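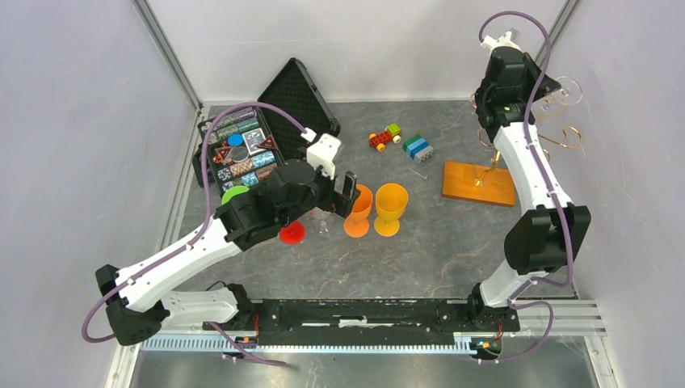

My mother-in-law, Ayten Keskin, owned a set of good glasses that she kept behind the ordinary ones, and in all the years I knew her I drank from them twice. The first time was the evening we told her we were getting married, and the second was the afternoon we came back from her funeral, when my husband took them down without asking anyone and filled them with squash for the children. I have been thinking about that squash ever since, and I'd like to make the case, if you'll bear with me, for using the best things in the house on days when nothing much is going on.

I do understand why people save them. Ayten grew up with very little, and a glass that had survived three house moves deserved some respect. My own parents were the same about the front room, which had a carpet so clean that we were faintly frightened of it. We'd be let in at Christmas, in our socks, and we'd sit on the edge of the settee like visitors from the council. It was a lovely room, south-facing, and for most of the year the sun shone into it all by itself.

The usual argument is that things get broken, and of course they do! I took to using my grandmother's serving dish for the midweek pasta and it lasted until November, when I caught it on the tap. I was upset for an evening, I won't pretend I wasn't. But I had eaten out of that dish week after week, and my daughter, who never met her great-grandmother, now knows what it looked like and asks after the stories that went with it (the wedding, the goose, the uncle who fell asleep in the trifle). In the cupboard it would have been whole, and she wouldn't have known it from any other dish.

My neighbour Mogens Vigfúsdóttir takes the other side, and we've had this out over the fence more than once. Mogens says that if you use the good plates every day then you haven't got any good plates, you've just got plates, and a birthday ought to feel different from a wet afternoon with the ironing. I think there is something in that. I'd miss the little ceremony of fetching the big tablecloth. But I notice that the birthday feels different anyway, with the cake and the people and somebody's coat always falling off the banister, and I'm not sure the plates were ever doing as much of the work as we gave them credit for.

And it isn't only crockery. There's the expensive soap still in its paper, going yellow and losing its smell in the airing cupboard. There's the notebook too nice to write in. I had a scarf that I saved for so long the moths had the best of it, and they didn't wait for an occasion.

So we use Ayten's glasses now. We're down to five of them. They don't go in the dishwasher, I'm not a savage, but they come out for orange juice and for tap water and once, when I wasn't quick enough, for tadpoles. My husband likes the one with the small chip, and has it most evenings with his tea.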